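The Gray Finger and the Rest of Us

By Gleice Araújo, June 2025

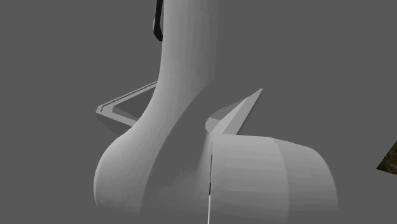 What we rehearse, and who gets asked

I pack seed trays at Trillora, and I've done it long enough that my hands do the job while my head plans dinner. In January the managers told us part of the line was going to a robot gripper, and that it would practice in simulation first. I figured that meant we'd hear about it again in a year or so. Then they put a big screen in the break room and there it was, all smooth gray curves on a gray background, like something modeled out of wet clay.

I'll admit I liked watching it! You eat your sandwich, you look up, and some enormous gray knuckle is filling the screen. What bugged me was everything that wasn't up there. Our floor is noisy and the trays come in warped, and on the Pudia line (the one by the loading door) the labels peel if you so much as breathe on them. A gripper rehearsing against plain gray doesn't meet any of that.

So I went and said so. The folks at Brundoment, who are setting the thing up, were nice about it and sent a young engineer to stand with us for five shifts. She filled a notebook. She had no idea we squeeze a tray at the corners before we lift it – I'm not sure I knew it either until she asked me why.

That's my whole argument, I guess. There are 42 of us on packing and four were invited to the planning meetings, all of them supervisors. I don't think the robot is coming for my job tomorrow. I do think my job is going to turn into watching, fixing and restarting, and that's a different kind of tired. It ought to come with training on paid time and a say in how fast the line runs. At the Holanda plant they got the training and the line speed went up anyway, so I'd like ours in writing.

My bad wrist is all for the gripper, by the way. It can have the heavy trays whenever it's ready.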